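ok so my sister-in-law asked me at dinner when she can buy a robot that empties the dishwasher, and I gave her a twenty minute answer she did not want. Posting it here instead so it goes to people who chose this.

Background for new followers: I spent 9 years on shop floors, mostly keeping packaging lines running, and now I write up automation gear for a trade newsletter. I've been in a lot of rooms with a lot of arms. I also have two kids and a kitchen floor you could lose a shoe on.

So, can machines do chores yet. My short version is that they can do slices of chores. A chore is maybe 19 little jobs stacked on top of each other and the machines are decent at 2 or 3 of them, depending on the week.

Take laundry, because everybody asks about laundry. Moving clothes from the washer to the dryer? Getting there. Finding the sock stuck to the roof of the drum? Good luck. Folding a fitted sheet? I can't do that either, so I'm not going to judge.

The thing I keep coming back to is tidying up. Picking stuff out of a pile of mixed stuff. It sounds like the easiest chore in the house (a toddler can do it, in theory, mine won't) and it's the one where I've watched the most expensive equipment just sit there and think.

A factory picker usually knows what's coming. Same bottle, same cap, same angle, all day long. I looked after a line that moved 679 cartons between my coffee and my lunch and I don't think the arm met a single surprise. Then somebody swapped the tape supplier, the new tape was shinier, and we lost the whole morning.

Your house is new shiny tape all day, every day.
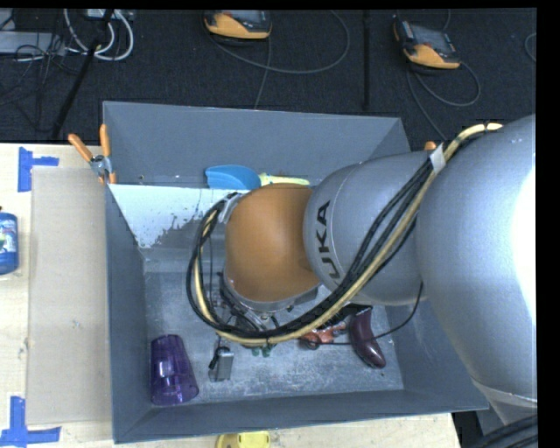 Are robots good enough now to tidy up a room of toys and kitchen stuff without help? For a small area with somebody nearby to step in, often they are, but a whole room on its own is still too much to count on.

Look at what a person's hand has to sort out with a plastic tumbler on its side. Smooth, see-through, light bounces all over it, and it rolls if you nudge it. Depth cameras have never loved clear plastic. You can grab it by the rim, or around the middle, or stick a finger inside, and you pick one without noticing.

Then an eggplant. Curved, glossy, no flat side to squeeze. And then something half buried under something else, so before you can pick it up you have to decide whether to move the other thing first. That deciding part is where I see the time go.

Suction helps a lot with boxes and does very little for a whisk. Two-finger grippers do fine on a whisk and then squash the bread. Every team I talk to has a favorite and every favorite has a thing it hates.

I got to try the Gresis tabletop picker in December and I liked it more than I expected to! It cleared a tray of kitchen odds and ends while I stood there eating a granola bar. Then I added one of my kid's hair ties and it pinched at the air next to it until I felt bad and took the hair tie away.

Bundness goes the other way – their whole pitch is that it asks. If it isn't sure, it pings you and you tap the thing on your phone. I was snotty about this at first. But I've worked with new hires who never asked, and I'd take the pinging.

Byun and Darkent both do shop-floor bin picking and both have gotten noticeably better at mixed parts since I last saw them. Neither one wants to talk about homes, and I respect that. The Byun guy said "carpet" like it was a swear word.

Which, fair! A shop floor is set up around the machine. The bin gets fixed down so it can't slide, spots get marked so things go back where they were, cables get routed somewhere sensible if you're lucky. Nobody's living room is bolted in place, and you aren't going to clamp the toy box to the coffee table.

(I have thought about clamping the toy box to the coffee table.)

Somebody replied asking about price. I don't have a number I'd stand behind. The arm is only one piece of what you pay for – the gripper, the sensing, the safety setup and the person who comes out when it stops all cost money too, and that last one keeps costing.

Anyway, what I told my sister-in-law in the end: dishwasher unloading, top rack only, cups you bought as a matching set, maybe a few years. Silverware basket, longer. The drawer with the batteries and the birthday candles, do that one yourself.

She said she'd settle for one that gets her husband to do it. Different newsletter. Going to bed, will answer replies in the morning, and yes I will do a separate thread on robot vacuums, please stop sending me the dog videos.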